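包花布

包花布是包裹、垫放花束用的方形片材,多为织物,也有以无纺布或皱纹纸制成的同类产品,后者在商品目录中常与包花纸混列。用于仿真花时,包花布兼有垫布和外包层两种用途:整理花枝时铺在台面或地面,整理完毕后直接卷起成束。

规格与材料

常见规格为边长60厘米的正方形,小束用边长40厘米。织物类以棉、麻及涤纶混纺为主,边缘锁边或热切。深色布料较耐脏,与浅色花头的对比也较明显,便于检查脱落的花瓣和胶丝。Stalodum目录将包花布按硬挺度分为6级,级数越高,折角越易保持,但卷束时回弹也越大。

铺放方法

铺放时一般取对角线方向,即一角朝向操作者,对角朝外,称为“菱形铺法”。花枝横置于布面,花头靠近一侧布角,长茎可伸出布外。主花与配花分开放置,单枝的仿真玫瑰通常留在布边,待主束定形后再加入。

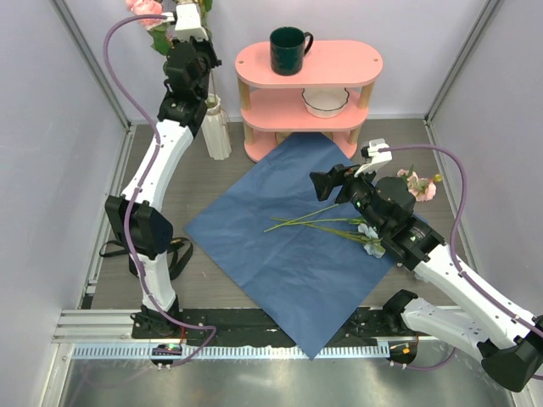
菱形铺法的包裹次序为:先将近身一角向上翻折,盖住茎部中段;再将花茎一侧的布角向内折;最后连同剩余布料卷紧,以扎带固定。翻折高度不宜超过花头下缘。布面原有的皱褶对短期包装影响不大,长期存放前应低温熨平,纸质品不可熨烫。

与花器的配合

花束拆开后可插入直筒瓶或竖棱纹瓶。竖棱纹瓶外壁有凹凸,搬运时需另加衬垫。陈设中常将花瓶直接置于地面,旁设双层小架,摆放杯、碗等小件器皿。Hikar式小架以椭圆形层板配木腿,上层宜放带柄杯,下层宜放浅口碗,花瓶与架腿之间应留出叶片展开的空间。

保养

织物类包花布可手洗,水温不超过40摄氏度,阴干。仿真花的染色叶片可能使浅色布沾色,首次使用前宜在布角试擦。Gulyás耐折法以对折300次后折线处不见断纱为合格,仅适用于织物类,不用于皱纹纸。

名称

部分地区称“花包布”或“束布”。Sultik产品说明中的“花垫”指同一物品,但不含扎带。

参见:包花纸、仿真花、花器、扎带

本条目最后修订:2024-10-25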